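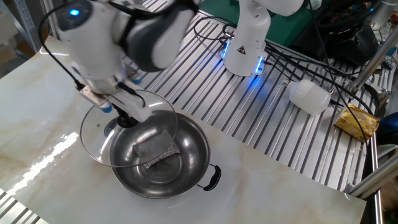 **Domau 生活用品試験室 調理器具班**

提出先:Sethi 助成事業担当
課題名:Kodcombe(浅型ステンレス鍋の洗浄性と保管条件の評価)
報告日:2022年5月22日
作成:Meenakshi Kamath 確認:Kausar Pirzada

## 概要

本報告は、浅型ステンレス鍋、ガラス蓋、研磨面付きスポンジの組み合わせについて、洗浄性、擦り傷の発生、保管時の乾燥の各項目の進捗をまとめたものである。擦り傷試験は予定した往復回数に達した。洗浄性試験は汚れの種類を減らして継続中である。保管試験は条件の一部をやり直しており、結論は次回報告に回す。

作業面に使っている大理石柄の面についても、当初の計画にはなかったが、鍋底の当たり跡と清掃の記録を取り始めた。結果は末尾の「作業面」の項に記す。

## 試料

鍋は底に同心円状の模様があり、内面は光沢仕上げである。取っ手は黒色で、金具により胴に固定されている。蓋は透明なガラス製で、中央に黒いつまみが付く。スポンジは灰色の長方形で、表面に光沢のある粒状の模様が見えるものを標準品とした。比較品を加え、スポンジは2種類で試験している。

購入時の付着油を除くため、鍋と蓋は試験前に中性洗剤で洗い、水切り後に布で拭いた。スポンジは水通しのみとし、洗剤は含ませていない。試料番号は鍋の外底と蓋の縁に付す規定だったが、蓋の番号札が洗浄中に外れる例があったため、蓋については保管袋側の表記に改めた。変更前の記録との対応表は Farzana Dogar が作成し、共有フォルダに置いてある。

## 洗浄性試験

汚れは、でんぷん糊、加熱した植物油、焦がした砂糖液を用いた。各汚れを鍋底の中央寄りに塗布し、室温で放置した後、60℃の湯を注いで浸漬し、標準品のスポンジで擦る。残留は目視判定と拭き取り布の着色で評価する。

でんぷん糊については、スポンジの種類による差は認められなかった。浸漬の段階で大部分が浮き、擦る工程の寄与が小さい。判定表の上位に結果が集中しており、この汚れで差を出すのは難しいと判断した。次の期間では対象から外す。

植物油では、鍋底の模様の谷に沿って薄い膜が残る場合があった。残留は中央部より外周寄りに多い。底面と側壁の境目は曲率が大きく、長方形のスポンジの角が当たる向きでは落ちるが、平らに当てた場合は落ちにくい。手順書では当て方を規定していなかったため、担当者間のばらつきの一部はここに由来すると考えられる。Mohsin Pirzada が手順書の改訂案を作成中で、スポンジの長辺を鍋の半径方向に置き、外周では角を使うことを明記する予定である。

焦がした砂糖液は、塗布量の管理に問題がある。加熱の終点を色で決めており、塗布のたびに硬さが異なる。現時点の値は参考扱いとし、集計表では網掛けにした。
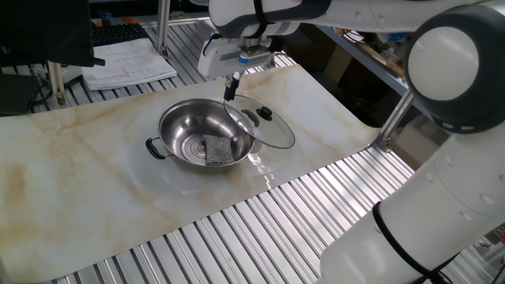 図2 浅型ステンレス鍋とガラス蓋。鍋の中に灰色のスポンジ。

## 蓋の扱いと擦れ

蓋の評価は、縁の金属部と鍋の口縁の接触を対象とする。洗浄性試験とは別の鍋で、蓋の着脱を繰り返した後の口縁を拡大鏡で観察した。水平に置いた場合の擦れは軽微で、布拭き後はほとんど判別できない。傾けて片側から載せた場合は、最初に触れる位置に短い線状の跡が集まった。使用上の支障はない程度だが、光沢面では照明の向きによって目立つ。

つまみについては緩みの有無を点検した。洗浄後に締結部の内側へ水が入り、布拭きでは取れない。水滴は蓋を裏返して置くと広がり、表向きに置くと締結部に留まった。保管試験の結果に影響するため、蓋の向きを記録項目に追加した。過去の記録にこの項目はなく、さかのぼって補うことはできない。

蓋の縁とガラスの境目には、植物油の試験後に曇りが残ることがある。標準品のスポンジでは隙間に届かない。蓋のこの部分を洗浄性の評価対象に含めるかどうかは、課題の範囲に関わるため、貴担当の判断を求めたい。含める場合は細いブラシの追加が必要になる。

## 擦り傷試験

鍋の内底に対し、スポンジの研磨面を一定の荷重で当て、1000往復まで擦った。途中で洗い流しを行い、落ちた研磨粒が残らないようにしている。観察は往復の区切りごとに行い、同じ照明の下で記録した。

標準品では、同心円状の模様を横切る方向に細い線が生じた。模様に沿う方向では、線は模様と重なって見分けにくい。外観の評価としては後者が有利だが、傷の量そのものが少ないとは言えない。粗さの測定値はまだ揃っておらず、測定器の校正が終わり次第、同じ試料を測り直す。 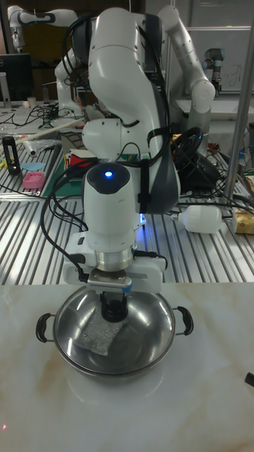 比較品は研磨面の粒が早く落ち、試験の後半では擦る力が下がった。傷の数は標準品より少なかったが、洗浄力も落ちているため、単純な優劣にはならない。往復回数を横軸に、傷の評点と残留の評点を並べて示す形式を検討している。図の案は Fahad Satti がまとめており、次回の打ち合わせで確認する。

スポンジの角には、平面部より先に摩耗が現れた。洗浄性試験で角を使う手順に改めると、交換時期も早まる可能性がある。手順書の改訂に合わせ、角の厚みを点検項目に入れる。

## 保管試験

洗浄後のスポンジを鍋の中に置いたまま保管する使い方を想定し、乾燥の進み方とにおい、鍋底の水跡を調べている。条件は次の4とおりである。

- 蓋なし、スポンジを平置き
- 蓋なし、スポンジを側壁に立てかけ
- 蓋を傾けて載せ、スポンジを平置き
- 蓋を閉じ、スポンジを平置き

蓋を閉じた条件では、蓋の内面に結露が生じ、翌朝もスポンジの重量低下がわずかであった。蓋なしの平置きでは上面は乾いたが、鍋底に接する面に湿りが残り、取り除くと長方形の水跡が見られた。水跡は水道水の成分によるものと見られ、薄めた酢で消えた。

立てかけの条件は、放置中にスポンジが滑って平置きに近い姿勢になる例が続いた。側壁が低く、傾斜が緩いためである。滑った回の値は無効とし、支持具を使うか、条件自体を取り下げるかを検討している。蓋を傾けて載せる条件も、隙間の大きさが回ごとに揃っておらず、口縁に当て紙を挟んで隙間を固定する方法でやり直す。

においの判定は評価者の間で一致しなかった。今後は乾燥の重量データを主とし、においは補足の記録に留める。

## 作業面

試験は溝付きのアルミ作業台に大理石柄の面を重ねた場所で行っている。柄の淡いベージュの筋と油の薄い汚れが紛らわしく、拭き残しの見落としがあった。試験後に白い布で全面を拭き、布の側で着色を見る手順に変えてからは見落としの記録がない。

光沢があるため、照明の反射が鍋のそばに入ると、口縁の傷の観察に支障が出る。口縁と内底の観察時に限り、鍋を反射の外へ移すことにした。移動の際は引きずらず、持ち上げて置く。鍋底の当たり跡は今のところ軽く、張り替えや交換の費用は計上していない。

作業台の溝には水と研磨粒が入りやすい。溝の清掃は週末にまとめて行っていたが、粒が乾くと取りにくいため、擦り傷試験を行った日の終わりに済ませる運用に改めた。

## 経費と物品

鍋と蓋の追加購入はない。スポンジは擦り傷試験での消費が見込みを上回り、標準品を予備費から補充した。納入元の Trakus からは、同一ロットでの追加供給が可能との回答を得ている。砂糖液の試験で使う温度計は既存品を転用するため、新たな支出は生じない。予備費の残りは約半分で、粗さ測定の外部委託は現在の範囲では行わない。

## 次の期間の作業

- 植物油の洗浄性試験を改訂手順で再実施する(Mohsin Pirzada)
- 焦がした砂糖液の加熱終点を温度で規定し、塗布量を秤量する(Farzana Dogar)
- 擦り傷試験の試料について粗さを測定する(Fahad Satti)
- 保管試験のうち、蓋を傾けて載せる条件をやり直す(Meenakshi Kamath)
- 蓋の縁の評価範囲について貴担当の回答を受け、必要な物品を手配する(Kausar Pirzada)

生データと判定用の拭き取り布は、試験室の保管棚に試料番号順で置いてある。閲覧の希望があれば Meenakshi Kamath まで連絡されたい。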